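Adomaitis kneeler book back in print at last

Good news for anyone who stitches for a church and has been making do with photocopies of photocopies. The Adomaitis book of kneeler patterns, out of print for longer than I care to work out, is coming back in a new edition from Trevalent, and I've had an early copy on my kitchen worktop since the end of June. I've already got tea on it.

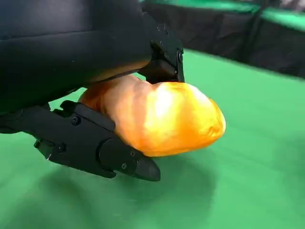

Page last updated: July 27, 2022

If you've never come across the book, it's the one with the plain grey cover that every stitching group seems to have had and then lost. It takes you through canvas kneelers from the first pencil line to the last tack in the base, and the charts are drawn in proper squares you can count without a magnifying glass. My own group at Geddale had a copy which went home with somebody during a house move and never came back, and we've been arguing over how to turn the corners ever since.

The new edition has 200 charts in it. All the old ones have been redrawn, and there's a fresh batch at the back for smaller pieces such as kneelers for children's corners, long runners for the altar rail and a few alms bag panels. The alms bags are lovely, by the way. I'd have bought the book for the wheat-ear one.

Redrawing was done by Volker Bauerfeind, who some of you will know from his day classes. He worked from the original sheets, which Trevalent had in a drawer all this time, and he's put right the well-known slip in the pelican chart where the left wing comes out a row short. We stitched that pelican. It is in our lady chapel now with its short wing and I'm rather fond of it, so I shan't be unpicking anything.
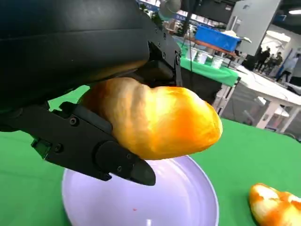
Colours are where the biggest changes come. The old book gave its shades by number for a range of wool that went off the market years ago, so you had to guess from the names, and "Moss" could mean anything from pond to pea. Volker has matched everything to Wullance tapestry wool and there's a printed card of shades tucked inside the back cover. One or two of them made me blink. The brightest of the greens, meant for the season after Trinity, is every bit as green as the table showing under the plate in the photo above, and I did wonder what it would look like against our dark pews. Having tried a small sample I've come round to it in the narrow borders, though I'd still go for the duller one if I were filling a whole background. The reds are spot on, and there's a very good deep violet for Advent and Lent that doesn't turn black by candlelight.

A word about the card, though. Mine is a printed card with no actual wool on it, and print never tells you the whole truth. Buy a single skein and look at it inside the church before you put in a big order. Our building has yellowish glass down the south side and it does peculiar things to blues.

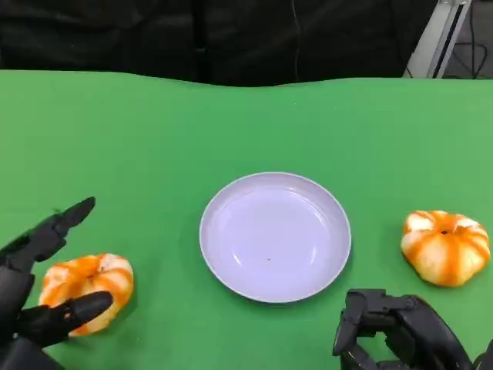
By Lionel Crabtree, Geddale Stitchers

The how-to chapters have had a good going over as well. The part on stretching a finished piece back into shape is twice as long as it was, thank goodness - it used to say "pin out firmly and leave", and that was your lot. Now you get drawings of where the pins go and what to do when one corner refuses to come square. There's a new section on mending, too, with a clear bit on patching worn canvas from behind and blending new wool into faded old wool. I've read that one twice. We have a whole row of kneelers by the font that have been knelt on, stood on and (I suspect) chewed, and I'd more or less given them up.

What I miss is the chapter on making your own pads. It's been cut down to a page and a half, and the advice now is mostly to buy them in ready made. I can see the point, but some of our kneelers are odd sizes, cut to fit round a pillar, and you won't get those off a shelf. Hang on to your old copy for that part if you're lucky enough to have one.

The binding is a big improvement. It's on a spiral, so it opens flat beside you and stays there, where the old one had to be held down with the scissors. The pages are thicker too and take a pencil well. I like to tick off my rows as I go, and it rubs out afterwards without leaving a mess. 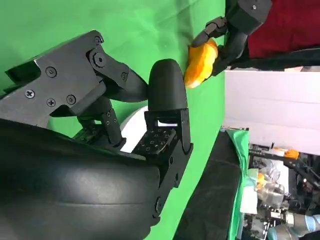

I should also say that the charts are bigger, so some of the larger designs now run over two pages, with the join down the middle. Volker has repeated a few rows on each side to help you find your place, but I'd still mark the centre line in running stitch on your canvas before you start. I didn't, and I had a lamb with rather more neck than it needed.

Trevalent are printing 3,000 copies to begin with. They tell me orders from groups will be sent out first, and if you order for a group you can ask for extra shade cards in the same parcel. Loose charts won't be sold separately for now, which is a pity for anyone who only wants the pelican.

We'll have my copy out on the big table at our next stitching morning in Geddale, so do come and have a leaf through it. Bring whatever you're working on, and if you've got any of the old wool in a tin somewhere, please bring that along as well. I'm after the original Moss, even a short length, to see how near the new one comes. And if the person who moved house is reading, we would still like our book back.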